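Search talks and notes

Speaker notes: Do you need the detox? Washing-up, "natural" cleaning and other kitchen claims
Shared 5 times | 2 comments

Slide 1. Title only. Wait for the stragglers.

Start with the bottle. Hold it up, let them read the front of it, ask who would pay double for it. Most hands go up in a room like this, so don't sneer. I bought it as well. The question for the next half hour is what the words on the front commit the maker to. My answer is going to be "very little", and people should feel free to argue.

Slide 2. The word "natural".

There is a version of this talk where I read out a list of nasty natural things and everyone laughs at arsenic. Skip that, they've heard it. The better point is duller. A washing-up liquid has to get grease off a surface and hold it in the water until you tip the water away. Whatever does that job is a surfactant. It may have started out as coconut oil or as crude oil, and by the time it reaches the bottle it has been through a factory either way. "Plant-based" tells you where the first ingredient came from. It doesn't tell you how much of it is in there, or how well it cleans, or what it does in a river.

If somebody says "but it's gentler on my hands" — fine, it may be. That's a claim about the finished product and you can test it on your own hands. Wear gloves for the comparison and you've tested nothing.

Slide 3. The Provent leaflet.

Read the middle paragraph aloud, slowly. "Lifts away hidden residues that ordinary liquids leave behind." Which residues? Which ordinary liquids? Left behind on what, and measured by whom? I wrote to Provent in March and asked. I got back a voucher and the same leaflet.

Don't overdo this. They were polite. A company that has a figure usually prints it, and I'd say no more than that.

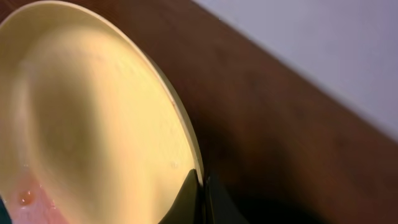

Does a plate need to be disinfected after an ordinary meal? For most households, washing it properly in hot water with detergent and letting it dry is enough, and the disinfecting is something you've been sold.

Add the exceptions straight away or somebody will do it for you. If a person in the house is seriously ill or has a weak immune system, follow what their doctor or nurse tells them and ignore a man with slides. Boards and knives that have had raw chicken on them deserve more care than the dinner things. None of that rescues the advert, which is aimed at everyone else.

Slide 4. The percentage.

"Kills 99.9% of bacteria." Ask the room, of which bacteria, for how long, on what? The small print on the Nondow spray says to leave it wet for 5 minutes. Ask who does that. I've never seen anyone spray a worktop and then stand back from it for 5 minutes, and I include myself. The number may be perfectly true in the lab. I doubt it has much to do with a quick wipe before the kettle boils.

(If running late, cut from here to slide 6.)

Slide 5. The Moynihan survey.

This is the one that gets quoted back at me: 1032 people asked whether their kitchen "felt cleaner" after switching. Plenty said it did. They knew they had switched, they had paid for the new stuff, and it smelled of lemons. Feeling cleaner is worth something to the person feeling it, but you can't put it on a graph next to germs. There was no comparison group. I looked twice.

Slide 6. What I do at home.

Keep it short. Cheap liquid, hot water, rinse, rack. Change the cloth often, because a wet cloth left in a heap is a worse bet than anything on the dishes. Vinegar for limescale, where it works well. Never mix vinegar with bleach — say this one twice, it matters more than the rest of the slide.

Slide 7. Questions.

Likely ones: dishwashers (I'd still want a comparison group), bamboo brushes (buy one if you like it), the Mirnov ioniser tap. On the tap, say that I've read the brochure, that I couldn't find a test by anybody who wasn't selling it, and that I'd change my mind for a decent one. Then take the next hand.

Leave the bottle on the front table. Somebody always wants to smell it.

Contact | Copyright 2019 | Back to top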